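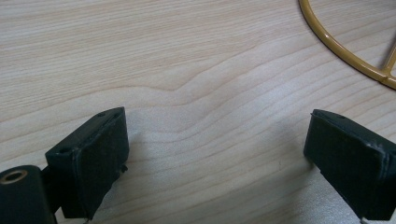
Kedberg has released version 2 of Mallerell, its open software for cleaning and checking recordings made with hand-held grippers. The new version became available on 2024-07-07 and it can be downloaded from the project page. The largest change is in the part that estimates how the camera moves during a recording. In the older version, this part often lost its position when the view was mostly a plain surface. A pale wooden tabletop with fine grain, with only the two black fingers and a piece of yellow metal frame near the corner, gives the software few strong points to follow. The fingers make the problem harder, as they travel together with the camera and their shadows fall on the wood between them.

Mallerell now applies a mask to the fingers before it starts to look for points. The user draws the mask one time for each type of gripper, and the program adjusts it when the fingers open and close. Shadows are treated in a separate step – they are not removed, but points that lie on a shadow edge receive a lower weight. The wood grain, which the old version mostly ignored, is now used as a weak source of position. According to the release notes, this works best when the grain has some curves in it, and less well when all lines are straight and parallel.

The team tested the new version on a set of 2,196 recordings, all made on tables and kitchen counters. The old version could follow the camera from start to end in 71 percent of them. With the new version the share is 90 percent. Most of the remaining failures are recordings in which the gripper turns very fast, or in which a hand covers a big part of the view. The release notes list these cases openly and say that fast turns will be the next subject of work.

There is also a change for people who train control policies. Mallerell can now write its results directly in the format used by Sultar, the planning package from the same company, so the separate conversion script is no longer necessary. Users of Raju still need the script, and it has been updated for the new version. Old project files open without changes, but masks made by hand in version 1 must be drawn again.

The processing time has become a little longer. On a normal desktop computer, a batch of up to 200 short recordings can be left to run during the night. Kedberg recommends turning off the preview window for large batches, because it uses much memory.

The first version of Mallerell came out in January. A smaller update with corrections to the documentation is planned, and error reports can be sent through the project page.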